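Home News Software Hardware Archive Subscribe

Software notes: perception and grasp planning
Dec 9, 2021
By the Histholm tooling group

Release 2 of the Vidmar grasp planner is now the default on the main branch. The change most users will notice is in the segmentation front end. The old one assumed that a support surface was a plane with a fairly uniform colour, fitted that plane, and treated whatever stuck up above it as a candidate object. On bare benches this was fine. On printed textiles it was poor, and most of our home recordings are made on printed textiles.

Two failure types made up the bulk of the tickets. In the first, a high-contrast motif on the fabric was returned as an object of its own, with a grasp pose attached. In the second, a real object was merged with whichever motif it overlapped, which dragged the centroid sideways and turned the proposed approach axis with it. A repeated print is the worst case, as the false candidates agree with one another in shape and pass the consistency check.

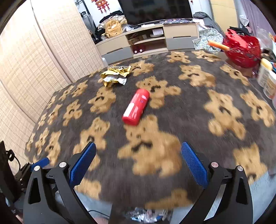 Teddy bear print, red bottle on its side, snack wrapper farther back.

The new front end keeps depth and colour apart until late in the pipeline. Depth proposes regions, colour is only allowed to refine their boundaries, and a region with no measurable height over the local surface is dropped before it reaches the planner. Local surface is now a patch-wise fit, so plush pile and soft folds no longer raise the noise floor for everything else in view. The patch size is set by surface_patch in the config file. Leave it at the default unless your objects are very flat.

Flat objects remain the weak point. A foil wrapper lies low, reflects badly and may return almost no usable depth. We have added a fallback that accepts a region on colour alone if it doesn't match any repeating element nearby. It is off by default and should stay off for planning runs. For labelling it is useful.

For cylinders the planner now fits the long axis first and ranks candidates by how square the finger pads sit to it. Previously ranking was by distance from the gripper, and a bottle lying diagonally would often be given an end-on grasp. Pad opening is read from the finger state and not assumed to be at maximum, so recordings with partly closed fingers will plan differently from before. Re-run any cached results.
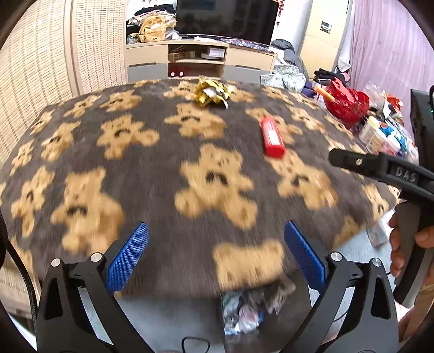
Fliltau, June

The home set is where the repeated-print cases come from, and it now forms part of the regression suite. It holds 2000 clips, of which 155 are tagged for patterned support surfaces. Replaying the tagged clips takes almost 800 seconds on the shared build machine, so they run nightly and not on every commit. To run them locally, pass the patterned tag to the replay tool.

A second gripper in view is handled by a separate mask. The self-mask only covers the fingers belonging to the recording device, and anything else that looks like a finger is marked as an obstacle, along with the hand holding it. Obstacle regions are excluded from grasp candidates but kept in the collision map.

Known issues: the Troretstead viewer still draws the old colour overlay for dropped regions, which makes it look as though they were passed to the planner. Check the log before filing a ticket. Cable masks flicker when a cable runs close to a finger. Config files from the previous release load with a warning, and the plane_tolerance key is ignored.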